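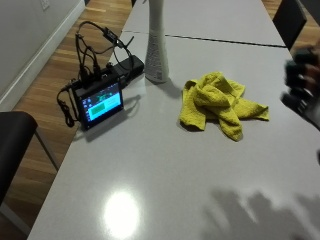
Attachment 1: table view, towel folding task, glare spot near the bottom of the table

Ticket: Towel mask splits on glossy table
Project: Skullodgate
Component: perception / segmentation
Reported by: Tươi Lương
Opened: November 2022
Status: fix merged, waiting on Ledesma

Problem
The segmenter returns 2 objects for the yellow towel. The second one is the glare spot. The planner then picks a grasp point on bare table and the episode is rejected at the validation step. Same result after restarting the perception node.

Checked so far
Camera calibration is fine. Replayed an older log from May through the current build and got a single clean mask. That log was recorded at Grillisbridge on a matte table, so it only tells us the model weights loaded correctly.

Exposure: lowered it in 3 steps. The false mask gets smaller but does not go away, and at the lowest setting the folds in the towel start to drop out of the real mask.

Hand shadow: there is a large soft shadow at the lower right of the table in the attached view. I suspected it first. Masked it out by hand and reran. No change, so the shadow is not the trigger.

Cause
The color filter in Amora runs before the saturation check. Clipped pixels have no useful hue, and the filter falls back to the last valid value, in this case the towel color.

Fix
Swapped the order of the two stages and dropped any region where more than 20 percent of the pixels are clipped. The white bottle behind the towel still gets its own mask with this setting.

Still open
Hand tracking loses fingers when the hand moves fast. Separate issue, please don't add it here.
Ledesma needs to rerun the full replay set before I close this. Config is in the branch, default values unchanged otherwise.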